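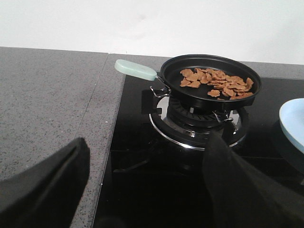 Choosing a gripper for stovetop jobs

We ran two sets of fingers, the Stirton and the Emetti, through 42 picks each at a gas cooktop. The wide Stirton pads do well on pan handles. For plates, use the narrower Emetti and come in low at the rim.

Keep the burners off while you tune. Black glass reflects everything, and a wrist camera on auto exposure will hunt. Lock the exposure first, then set the white balance against the counter.
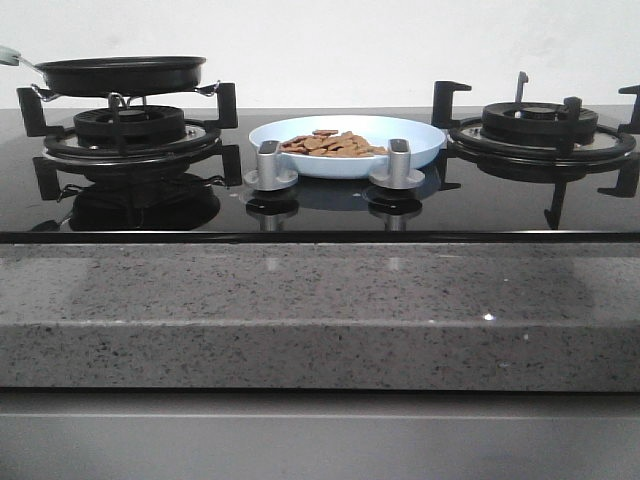

A second camera at the side is worth the extra cable. Mount it level with the counter edge and recheck it every 9 runs.

Glossy plates throw highlights that can pass for edges. Lower the lamp or turn down the gain.

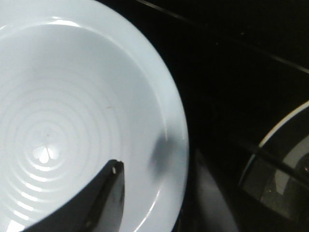 Roscoe Tran writes that he had the same trouble with glare on his Lindqvist arm and fixed it by closing the blinds.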